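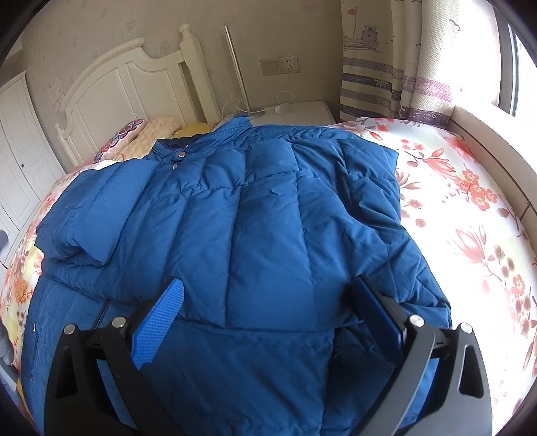
Blue down jacket on the bed, gripper closed in on the fabric

Is the Winero hand-held gripper kit any good for thick, puffy clothes?

Posted by quiltedmaple

Hello all, and sorry in advance for the length of this. I've been looking at the Winero kit from Cuslow, the one where you hold the gripper yourself and record folding tasks to teach a home arm later on. The listing shows it with T-shirts and dish towels, which is lovely, but my house in winter is all down jackets and quilts! I have one on loan until the end of July and I've started with my blue jacket. The padding bunches up between the jaws and I can't tell if I'm holding one layer or the whole sleeve. Is that me, or the pads? The full kit is 607 dollars and I'd like to be sure before I spend it.

Lema_tinkerer
I've had mine since last winter and I'm fond of it, so take this as coming from a fan. Puffy things are the hardest job you can give it. What helped me was going for the stitched lines instead of the fat part of the baffle, closing slowly, and lifting an inch or two before moving sideways (if the whole jacket comes along, let go and try again). Collars and hems are kinder than sleeves. I also keep each try short. I recorded 39 of one vest before I liked the results, and my early ones were a mess, so please don't judge the kit by your first evening with it. The finger pads do come off with a small screwdriver, and the softer Erkine pads fit, though you'll want to redo the jaw calibration afterward or the opening width reads wrong. For mostly thin laundry I'd say buy it tomorrow. For mostly coats, I'd use every day of that loan first.

pottingshed907
mine was fine on towels, never tried a coat. returned it for other reasons (shipping box was crushed). they refunded me in 2 weeks

quiltedmaple
Thank you both so much! I'll go for the seams tonight and ask Cuslow whether the pads are sold separately.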